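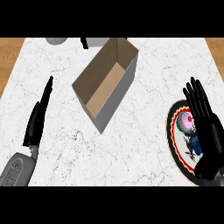
What should you do first when a robot arm does something it wasn't told to do? Press the stop button, leave everything where it is, and write down what you saw before you touch a single thing.

Chapter 5
When the arm doesn't stop where it should

I put that question right at the top because I got it wrong the first time, and I'd like you to get it right. So before we go anywhere near the theory, let me tell you about a bad afternoon in Juvcombe.

I was looking after a two-armed machine that packed gift sets. One arm held the carton steady, the other picked up a piece of crockery and set it down inside. The control software was called Cindoreck, and I'd grown rather fond of it. We'd run the whole job in simulation first, again and again, and it had gone beautifully. Then we moved over to the real thing, and for most of a morning that went beautifully too. Set number 13 is the one I remember. The right hand closed on a plate, lifted it, swung across towards the carton and just kept going. It went past the carton, past the place where it should have slowed down, and rapped the plate against the other arm's wrist. Bits everywhere!

The entry in the site log is dated 16 Feb 2019 and it's in my handwriting, and it's embarrassingly short. "Plate broken, arm reset, running OK." That's the lot. I'd swept up the pieces, sent the arm back to its home position and pressed start, all before I'd had a proper think. By the time I wondered what had happened, I'd thrown away nearly everything that could have told me.

It did it again, of course. Twice more that week, and then not for days, and then again. (A fault that comes and goes is far worse to live with than one that sits still and lets you look at it.)

What was wrong, then? My first guess was the hand. I thought a finger was sticking and throwing the grip off, so I spent a day on the fingers and found nothing much. My second guess was the camera, and I lost another day to that. The real trouble was in the timing. The arm's controller was meant to get a fresh position every 5 milliseconds. Now and then the computer got busy with something else and the message came late, and once in a while it came very late indeed, 400 milliseconds by our worst reading. While it waited, the arm carried on at whatever speed it already had. If it happened to be sitting still, you'd never have known. If it happened to be in the middle of a fast swing with a plate in its hand, you knew all about it.

You'll have spotted the nasty bit. The simulation never showed any of this, and I'd trusted it. In the simulation every message arrived on time, as the clock for the arms and the clock for the messages were the same clock. We had tested the path, the grip, the reach and the gap between the two arms. We hadn't tested a late message at all. It had never crossed my mind that we could.

There's a safety side too, and I want you to take it seriously. A broken plate is cheap. I worked it out later and the whole business, crockery and lost hours together, came to about £1750, and most of that was my time. But the panel on my side of the machine had been unclipped that morning so I could see better, and I was leaning in. The arm was moving towards me when it hit the other wrist. I didn't write that in the log either, and I should have. A near miss is a thing that happened, and it belongs on paper with the rest.

The mend was small once we knew. The controller now keeps its own watch on the messages. If one is late, it starts slowing the arm, and if the next is late as well, it brings both arms to a halt and holds them there until a person clears it. The people at Varkbridge, who built the cell, added a switch to the panel so that the arms won't run fast with it off. I grumbled about that switch for a month. I don't now.

In this chapter we'll look at how to tell a timing fault from a mechanical one, starting with the signs you can pick up just by watching. After that comes the watchdog, with a simple version you can build yourself, and a section on putting faults into a simulation on purpose. I've used the Lindqvist sheet for the fault reports all the way through. It's one side of paper, it has a box for "what was moving at the time?", and you fill it in before you reset.

Before you read on

Think of a machine you've used that stopped or jammed. Write down what you did in the first minute, in order. Then put a mark beside anything that would have changed or removed the evidence. Keep the list handy, as we'll come back to it in section 5.2.

5.1 What a late message looks like

Start with the arm at rest and the covers on. We're going to make it late deliberately, by a very small amount, and watch the position plot while we do it.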